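Water shutoff pushed back again, Stelten side gets it first

The overnight water shutoff planned for the east end of Brosach has been moved back two weeks, the town said this morning. Second delay since spring. New start is in July, at 10 p.m., and taps should be running again by 4 a.m. if all goes to plan.

Reason given: a valve on the old main under Nakside Road. Crews opened the pit to check it and found it was not the size shown on the town's drawings, so the replacement that was ordered doesn't fit. A new one is on the way. The town would not say what the mix-up cost, only that the supplier, Van Beek, has agreed to take the first one back.

Homes on the Stelten side of the creek go first. That's a change from the notice mailed out last month, which had the Nakside blocks first and Stelten on the second night. Anyone who still has the old notice on the fridge should throw it out. A corrected one is being printed and will go to all 22 streets on the list. 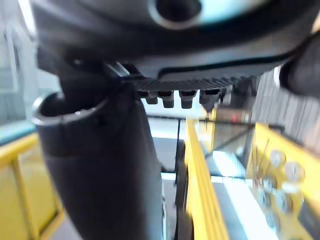

Four black pegs in a row under a ridged strip.

What to do before the shutoff: fill a couple of pitchers for drinking, and a bucket for the toilet. Turn off the ice maker. Don't start the dishwasher or the washing machine late in the evening, the town says, even if the water is still on at that point. It can drop off early while crews are closing the valves one by one.

Afterward the water may look brown or cloudy. Run the cold tap in the lowest sink in the house untill it clears. Hot tap last, otherwise the sediment ends up in the heater. If it's still brown by lunchtime, call the water desk at town hall. No boil order is expected, and if that changes there will be a notice on the door, not just online.

Businesses along Nakside Road were not thrilled. The bakery starts its dough at 2 a.m. and had already brought in extra help for the old date — it now has to redo the whole schedule. The laundromat will close early both nights. The town says there is no money set aside for lost business but that owners can send in a claim form, available at the front counter. No word on how long a claim takes.

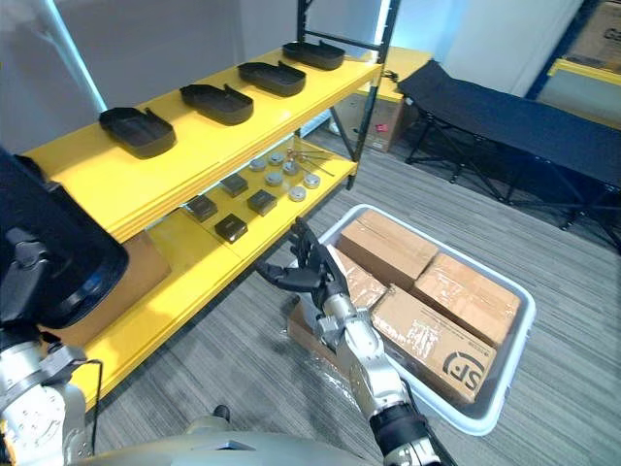 Parking is the other headache. No cars on the creek side of Nakside Road from 6 p.m. on both nights, and the signs go up the day before. Last time the signs went up late and several cars got towed, the fees were later paid back after complaints. The lot behind the Stelten library will be open overnight for free. Bus stops on that stretch move one block north, and riders should allow a few extra minutes.

The hydrants in the area will be flushed once the new valve is in, so expect some water in the street the following morning. Fire crews have been told which ones are out of service and will have a tank truck parked near the creek bridge while the main is down.

Still not settled is the repaving. The road was supposed to be resurfaced right after the valve work, and that crew is booked elsewhere for the rest of the summer. A temporary patch will go over teh pit for now. The town expects to have a paving date at its next public meeting, 7 p.m. in the Brosach town hall, use the side entrance.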